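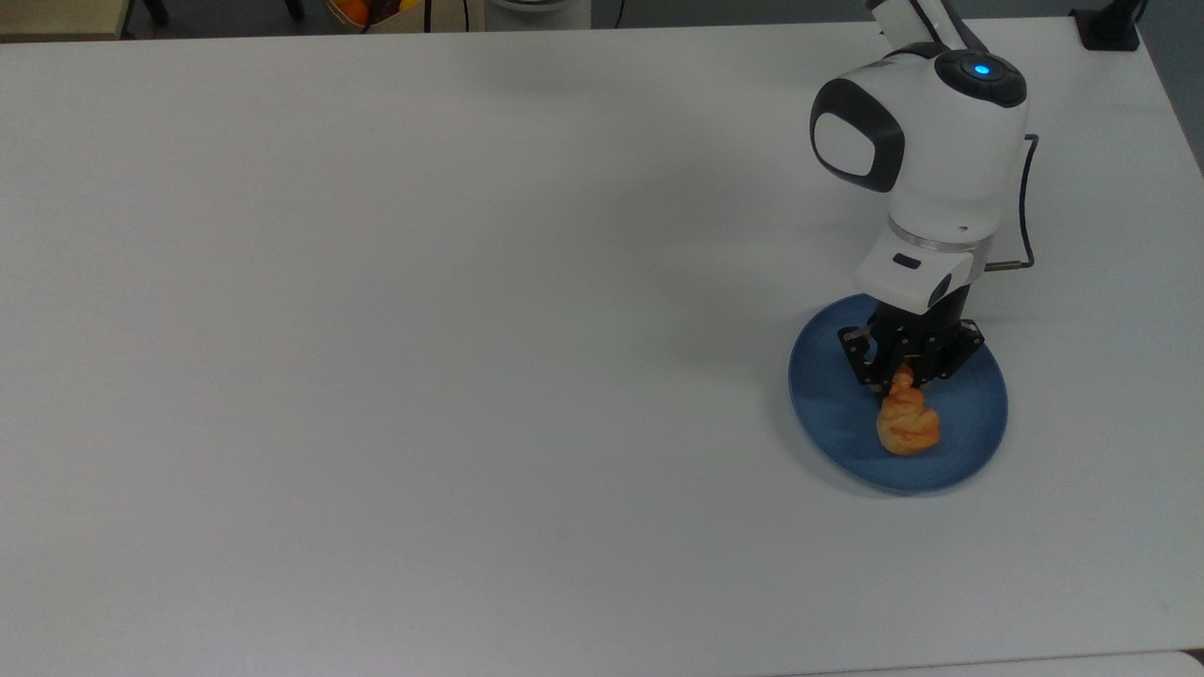 offsite_wren

Posted April 27, 2021

Venue deposit question, need answers kinda fast. We booked Dirnemholm for our sales meeting in September, up to 400 people, and they now want the second half of the deposit before they'll even send the floor plan. Contract says "on confirmation of layout." How do I confirm a layout I haven't seen?? Anyone dealt with them?

badgetable

Yes, did two events there. Same thing both times. Pay it, they send the plan the next morning. Annoying but they're fine.

kettle_and_lanyard

Do NOT pay it. The clause is in your favor. Write back, quote the clause, ask for the plan by end of week. If they walk over that you didn't want them anyway.

badgetable

Easy to say when it isn't your date. They have a waitlist for September. I wouldn't play chicken with the only big room in town.

kettle_and_lanyard

It's not the only big room. Bastum seats 700 in theater and the loading dock is better.

offsite_wren

Looked at Bastum. No breakout rooms on the same floor, you have to send people across the courtyard. Half of them won't come back after coffee. Also they quoted per head with a minimum so we'd be paying for seats we dont fill.

plenary_pat

Bastum will drop the minimum if you take their catering. Ask. Got ours dropped last spring, well, before everything got canceled.

Which reminds me, what does your contract say about postponement? That would worry me way more than the floor plan.

offsite_wren

One free date move if we tell them 800 hours ahead. Yes, hours. No idea who wrote that.

plenary_pat

lol. Get that changed to a calendar date in writing.

rowfourseat

Are you using Sesolus for registration? If so hold off on the layout anyway till you see the split of in person vs remote. We set tables for everyone and then a big chunk switched to the stream in the last week. Rounds looked sad.

offsite_wren

Using Wan, company already pays for it. It's ok. The session picker is clunky and the reminder emails go out at weird times.

rowfourseat

Wan does the split too, under attendance type. Has to be turned on before you open registration, can't add it after. Ask me how I know

badgetable

Classroom beats rounds for a sales meeting imo. People need somewhere to put a laptop.

kettle_and_lanyard

Disagree, classroom kills any talking. Rounds with the front side left open. Anyway OP did you email them

offsite_wren

Emailed. Quoted the clause, was polite, asked for the date thing too. They said the plan is coming tomorrow and the deposit can wait till I sign off on it. So kettle was right, sorry badge.

badgetable

Fine, but get the name of whoever agreed to that. Their weekend desk will tell you something else.

plenary_pat

And check the plan for pillars. Room B has 2 of them right in the sightline and they don't always draw them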